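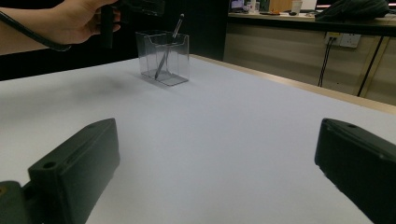

*A pen in its holder on the worktable at Bandbridge, with one hand-held gripper at upper left and the two fingers of another in the foreground.*

**Tidying a desk is still hard work for a machine, Bandbridge open day hears**

Anyone hoping to hand over the housework by December may have to keep the duster handy a little longer, to judge by the talk at the Bandbridge workshop, which opened its doors to neighbours and the plain curious on 30 July 2019.

The workshop has spent the past 3 months on the small jobs most of us do without a thought – putting a pen back in its pot, folding a tea towel, setting a cup the right way up – and visitors were invited to have a go with the hand-held grippers themselves. It was a cheerful afternoon, with a good deal of laughing and rather more dropping of things than anybody had bargained for.

Tahira Pirzada, who leads the project, told the room that pens had given her team more bother than almost anything else. "You and I feel the pen tip touch the side and we shift our fingers a bit," she said. "A machine has to be taught that, and then taught it again when you swap the pot for a different one." A see-through holder is a particular nuisance, she added, as cameras can have trouble telling where the wall of it is.

The team has so far recorded 2323 attempts at desk and kitchen chores, done by people using the grippers, and of these 268 were with pens and pencils. A program is now learning from them. In its latest trial it managed the pen job a little more than half the time, and a good deal more slowly than a person would.

Declan Keane, who runs the Hendis stationery shop in Kavness, had come along to find out whether a machine might restock his shelves. He went home unconvinced but in good spirits. "I've got around 600 different things in that shop and most of them roll," he said. "I'll be keeping my Saturday lad on for now, and I told his mother so."

Bushra Minhas, a retired home help, was more hopeful. She thought a machine that could do just the one chore, and do it safely, would be welcome in plenty of the houses she used to visit, even if it took all morning over it.

The workshop will turn to cups and cutlery next, and plans another open afternoon in December. Entry is free, and children are welcome with an adult.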